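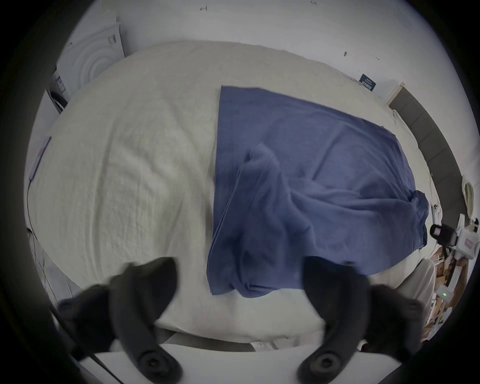 Normunds Mägi holds that a quilt ought to be judged by its warmth first and its stitching second, a view repeated in most later accounts of bedding in the Jallau valley. The local quilt, known as the Plimatance, is a bed covering made of two layers of cloth with a filling held between them by lines of stitching.

Last updated: August
Print this page
E-mail this page

Origins

The Plimatance takes its name from the hamlet where the first workshop stood. Early examples were filled with combed wool from the upper farms and were made in the winter months, when there was little work outdoors. Most households owned 2 — one in use and one kept for guests. The parish inventory of Nirden lists 117 quilts, with notes on their filling and state of repair.

Search this site Enter keyword Go

Construction

The filling is laid on the backing cloth in thin sheets, each placed crosswise to the last. The top cloth is then stretched over it and tacked from the centre outwards. Older pieces have stitched lines set 16 to the width. Wider spacing came in with cotton filling, which was cheaper but tended to gather in lumps after repeated washing. 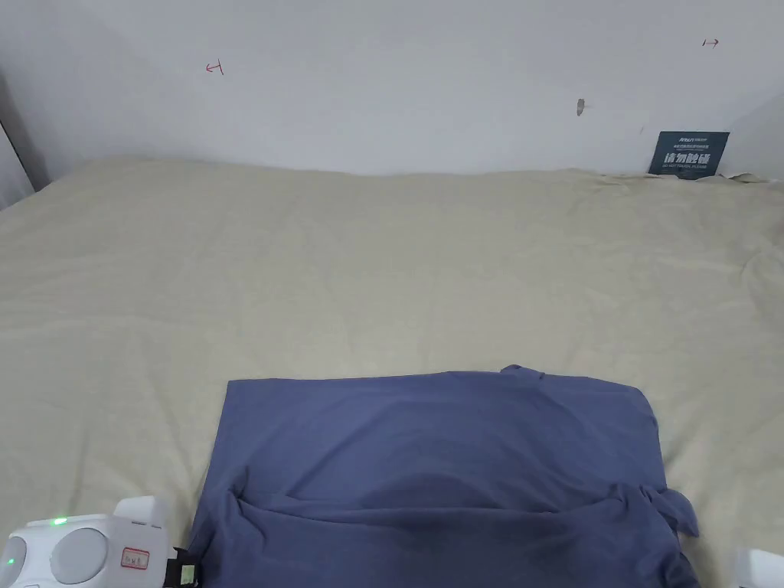 Backing cloths were usually left undyed, as dye added to the cost and was held to weaken the thread. The Brunner mill supplied most of this cloth until it closed, after which makers bought from outside the valley.

Care and storage

Wool-filled quilts were aired on a line in dry weather and seldom washed. In summer they were folded loosely and stored in chests with dried lavender. The Nirden museum holds 80 pieces, and refolds them along new lines each year to prevent lasting creases.

See also: Coverlet; Eiderdown; Wadding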